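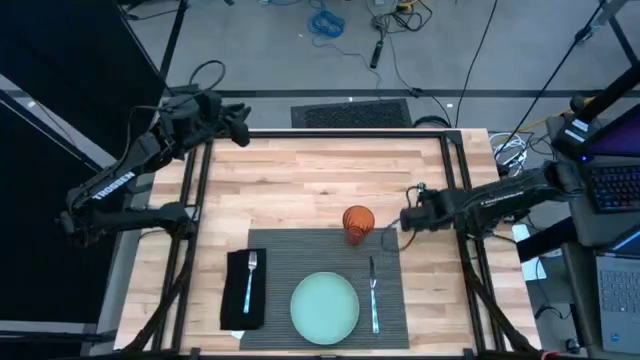 **Figure 3.** Bimanual workspace for the place-setting task, seen from the fixed camera. Both grippers are empty and clear of the tableware.

## 4. Detecting task completion

### 4.1 Problem

The policy described in Section 3 has no explicit stop action. It predicts chunks of joint targets for both arms, and left to itself it goes on predicting them after the last object has been released. In early trials this produced small, aimless motions over the finished setting, and in several cases the right wrist brushed the glass. A fixed time limit removes most of these contacts but wastes time on short episodes and cuts off long ones. We therefore train a separate completion head and use it to gate the controller.

The head must answer two questions at each step: whether the arrangement satisfies the goal, and whether both arms are clear of it. Figure 3 shows why the two must be kept apart. The plate and knife lie on the placemat, the fork lies on the folded napkin to the left, and the glass stands at the top edge of the mat. The right gripper is still beside the glass, over the upper-right corner of the mat. An overhead crop around the tableware would be scored much the same here as one in which the arm had been fully withdrawn, yet a sideways motion of the wrist in this pose could disturb the glass.

### 4.2 Completion head

The head takes the pooled visual features of the fixed camera from the Toltov encoder, together with joint positions and gripper openings from both arms. The encoder is frozen. Two outputs are produced by a shared two-layer network:

- `p_goal`, the probability that the objects satisfy the layout;
- `p_clear`, the probability that neither arm can touch an object during a retract motion.

Labels for `p_goal` were assigned by hand at the episode level and then propagated backwards to the last gripper opening. Labels for `p_clear` were computed offline by sweeping the retract path in the Jetalier collision checker, with each object replaced by a bounding cylinder or box. The glass was hard to fit. It is translucent, and its wide rim and narrower base mean that a cylinder fitted to the base understates the space it needs. We use the rim radius over the full height, which makes the check conservative near the mat.

The training set contains 373 teleoperated episodes. A further 78 episodes were held out, all recorded after the camera had been remounted, so that the test set includes a small change in viewpoint. No layout was used in both sets.

### 4.3 Gating rule

The controller runs a three-state machine: *act*, *retract* and *hold*. It leaves *act* when `p_goal` stays above its threshold for 670 ms. If `p_clear` is high at that point, both arms follow the stored retract path. If it is low, the arm nearest to an object is first raised along the vertical axis, and the test is repeated. The arms are never retracted together while either one fails the test.

The threshold on `p_goal` was chosen on training episodes only. Lower values caused the system to stop between placing the knife and placing the glass, when the setting can look complete to a model that has seen layouts without a glass. Adding the layout code as an input reduced this error, and it is included in all results below.

### 4.4 Failure cases

Of the held-out episodes, 2 ended with a contact during retraction. In both, the fork had been placed with its handle beyond the lower edge of the napkin and the left wrist was low. The cutlery is modelled as a thin box lying flat, and a handle resting partly on cloth and partly on wood does not lie flat. A tilted box would remove this error at little cost, but we have not tested it.

Missed completions were more common than false ones. The usual cause was a weak response to the fork. Its reflective handle takes on the colour of nearby light, and the black napkin leaves few other cues to orientation. The Rusport planner, used as a baseline, avoids this case by tracking object poses from the start of the episode, but it loses the track when a gripper covers the object for long periods.

A second group of errors came from the background. The far side of the fixed view takes in floor, cables and equipment that are moved between sessions. Masking everything outside the table rails improved `p_goal` on the remounted camera and left `p_clear` unchanged, as expected for an output that depends mainly on joint state. The mask is drawn once per camera pose and is stored with the Nwachukwu calibration file.

### 4.5 Timing

The head is evaluated in the same process as the policy and reuses its encoder pass. It is called once per action chunk while the controller is in *act* and at every control step in *retract*, where a fall in `p_clear` halts both arms. A halt is released only by the operator.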